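Extensions and Internal Wiring > Desk phone on VoIP adapter: FLASH drops the call, ringing intermittent

rrampersad
I let two rooms above a shop in Warnthorpe. The copper line was withdrawn in November and I now have a Horneo adapter next to the router, with the old internal extension wiring plugged into its phone port. The bedroom has a basic corded desk phone. Outgoing calls are fine, speech is clear both ways. Two faults:

1. Pressing FLASH to pick up a waiting call ends the call I am on.
2. Incoming calls ring the kitchen phone every time. The bedroom phone rings sometimes.

Cable from adapter to bedroom is 41 metres, measured, surface run along the skirting and behind the bed.

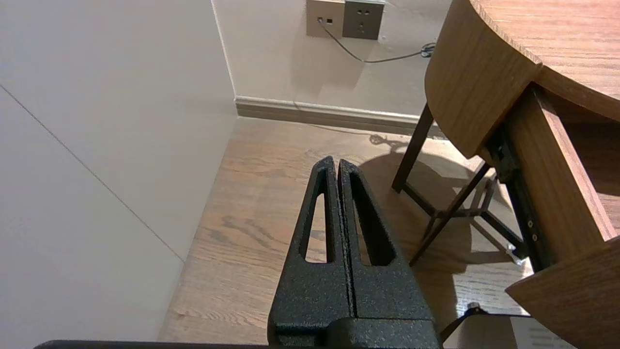
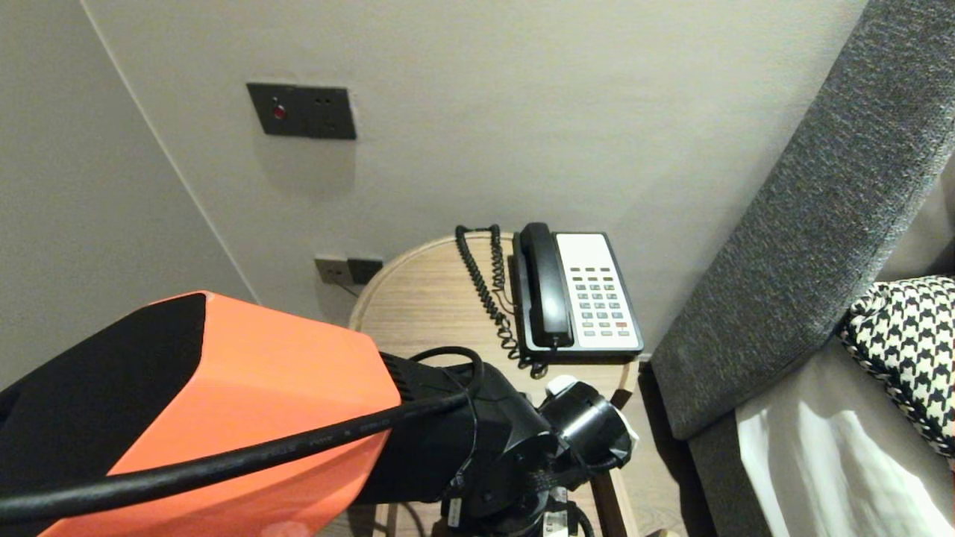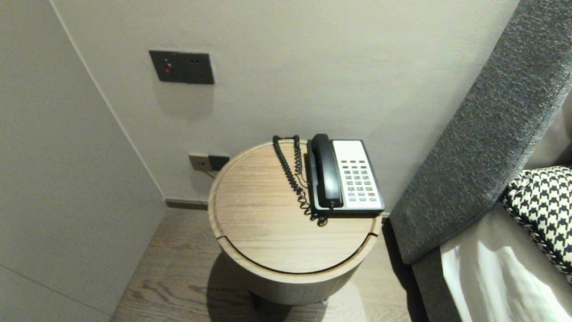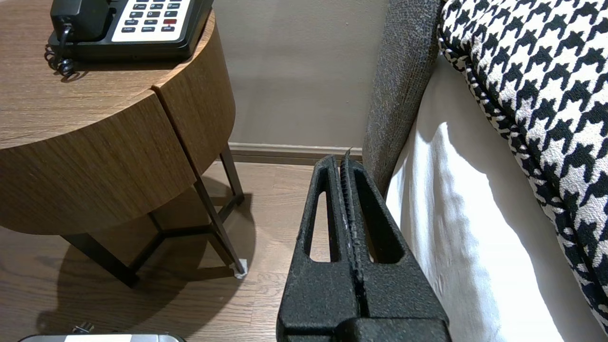 Bedroom: floor and bedside table. Phone and its buttons show up best in the last one.

I would like to keep the phone if possible. Guests understand it.
Reshma Rampersad

pair_gain
Fault 1 is nearly always timing. FLASH opens the loop for a fixed period. The adapter measures the break and decides whether it was a recall or a hang-up. If the break is longer than the adapter's upper limit, it counts as a hang-up and the call is cleared.

UK practice is a short break. A lot of phones sold for other markets make a much longer one, 600 ms being a common value. If the adapter is on a UK profile it will reject that.

Log in to the adapter and look for a setting called hook flash, flash timer or recall. Post the minimum and maximum.

Oldstrowger
Agree on fault 1. On fault 2 I'd ask which kind of socket the bedroom phone is plugged into and whether there is a ringing capacitor anywhere on the wiring. In a standard UK installation the capacitor is in the master socket, and extension phones get their ringing on a third wire. With an adapter feeding the extensions directly and the master socket out of circuit, there may be no capacitor at all. Phones that need the third wire then ring badly or stay silent.

rrampersad
Adapter settings page says:

Hook flash min: 80 ms
Hook flash max: 110 ms
Profile: UK

The wiring was put in by Moynihan, a local firm that has since closed. They removed the master socket when they moved the router and joined everything in a small box under the stairs. The kitchen phone is a newer cordless base.

Oldstrowger
That fits. Most cordless bases detect ringing across the pair and ignore the third wire. Removing the master socket would leave the kitchen phone working and the bedroom phone doubtful.

tonebarred
I don't think it does fit. If the bedroom phone needed the third wire and there was no capacitor, it would not ring at all. It rings sometimes. An intermittent ring suggests a marginal ring voltage. These adapters are built to ring a small load over a short cable and the cheap ones sag when two phones are on the port. Total the REN of everything connected and compare it with the rating of the port.

Oldstrowger
A third wire left connected at one end picks up ringing by coupling along the cable. I have seen phones chirp on that alone. Over 41 metres it is quite possible to get a weak ring on some calls.

tonebarred
A chirp, yes. The OP said it rings. Which was it?

rrampersad
A proper ring when it happens, but I would call it quieter than it used to be. I have not heard it chirp. REN label underneath the phone is worn and I can't read it. The cordless base says 1. The adapter manual gives the port as REN 2.

tonebarred
So if the desk phone is 1 or more you are at or over the limit. Unplug the kitchen base and call the number ten times. If the bedroom rings every time, it's load.

halfduplex
I'll be the one to say it. Replace the desk phone with an IP handset, or put a single cordless set on the adapter with a second handset upstairs. Analogue extensions on a long cable behind an adapter is a lot of effort to preserve a very simple phone.

pair_gain
She asked to keep it. A cordless handset in a let room goes missing or goes flat, and an IP phone needs network cable or a power supply at the bedside. The corded phone takes everything it needs from the line, assuming the speakerphone has no batteries of its own. Check the underside for a battery door by the way. Some models use cells for the speaker amplifier and they leak.

halfduplex
The line is dead in a power cut either way unless the router and adapter are on a battery unit, so the old argument for corded has gone.

pair_gain
I didn't make that argument. Though it is worth fitting a battery unit if guests may need to make an emergency call. A small DC unit that feeds both router and adapter will do. Check the voltage of each first, as they are often different.

rrampersad
No battery door. Router is 12 V, adapter is 12 V.

Tests done this evening:

Kitchen base unplugged, ten calls: bedroom rang ten times, normal volume.
Kitchen base plugged in, ten calls: bedroom rang six times.

Raised hook flash max to 600. FLASH still drops the call.

tonebarred
Load, then.

Oldstrowger
Conceded on the ringing. I would still have the third wire disconnected in the box under the stairs. It unbalances the pair and serves no purpose if both phones ring without it.

pair_gain
On the flash: if the phone's break is nominally 600, it will be a little over as often as under. Put the maximum at 800 and try again. Save and reboot afterwards, as several adapters only read the line settings at start-up.

Side effect to be aware of: with a long maximum, anyone who taps the cradle briefly to end one call and dial another will get recall dial tone instead, with the first call on hold. Guests should hang up for a full two seconds.

rrampersad
800 and a reboot has cured it. Call waiting now works from the bedroom. I tried the cradle tap and it does as you describe. I'll add a line about it to the room folder.

That leaves the ringing. Is there something that boosts it, or do I need a second adapter?

tonebarred
Three choices:

a) Adapter with a stronger port. The Skadico two-port unit gives REN 3 on each port according to its data sheet. Not used one myself.
b) REN booster in line before the bedroom. Needs mains. They exist, they are overpriced, and some of them don't pass caller display.
c) Look in the adapter settings for ring voltage and ring waveform. If it offers a higher voltage, try that first. It costs nothing.

halfduplex
(a) also lets you put the bedroom on its own number, if your provider does a second one. Then the kitchen doesn't ring when someone calls a guest.

Oldstrowger
Check the ring frequency too while you're in there. UK is 25 Hz. If the phone was made for somewhere that uses 20 it may respond better at 20, and the cordless base is unlikely to care.

rrampersad
Found it under "Regional". Ring frequency 25, ring voltage set to "Low", with "Medium" and "High" available. On High with both phones plugged in the bedroom rang ten out of ten. Left the frequency alone. The adapter case gets slightly warm but it did before.

I'll disconnect the third wire when I next have the box open.

tonebarred
Good. Leave it on Medium if that passes the same test.

rrampersad
Medium gave nine. Staying on High.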